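Culow Season 2: Your Questions, and What We Actually Believe

We get the same messages every time a rumor about Culow goes around. These are the answers as they stand in November. Where we're guessing, we say so.

Is season 2 really happening?
Yes. The streamer confirmed it and Danica Tichý is back as showrunner. That's the last thing on this page we'd put money on.

When does it come out?
No date. The "spring" everyone keeps quoting comes from one caption on a fan account, since deleted. Season 1 was promised for spring too, and it showed up in the fall.

How many episodes?
The first season had 11. A casting notice mentioned "two blocks," and several sites turned that into a double-length season. A block is a scheduling term and can mean almost anything.

Does Inspector Bouchard survive the fall from the dam?
Dwight Cloutier says he has "read some pages." Actors say that whether they're in one scene or all of them. The show spent a whole finale on his death and we'd like it to stick, but the poster has his hat on it, so we doubt it will.

I read that the Motdale twist is being erased. True?
The claim traces back to a single newsletter with no named source. It also said Triin Kazlauskienė had quit, and she was doing press for the show a week later. Be careful with anything from the same place.

Isn't there a petition about that?
There is, with 1,624 signatures. Headlines called it a "fan revolt." Decide for yourself whether that number is a revolt.

Will Hòa Mạch direct again?
She directed 2 episodes last time, the good ones in our opinion. Her name is on an early crew list we've seen, but those lists change and nobody at the studio would confirm it.

What is Cindcombe?
Either a spinoff or a working title used to keep people away from the set. Ebuka Nwankwo called it "a place" in a podcast interview and then changed the subject. We'd hold off on the theory videos.

Is the leaked 152-page script real?
We don't think so. It gets the name of Bouchard's sister wrong on the first page and right later on, and a script for a one-hour episode has no business being that long.

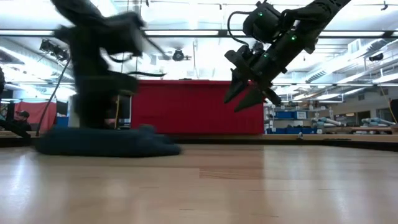

Do I need to rewatch season 1?
Probably just the last three episodes. The recap will cover the rest, badly.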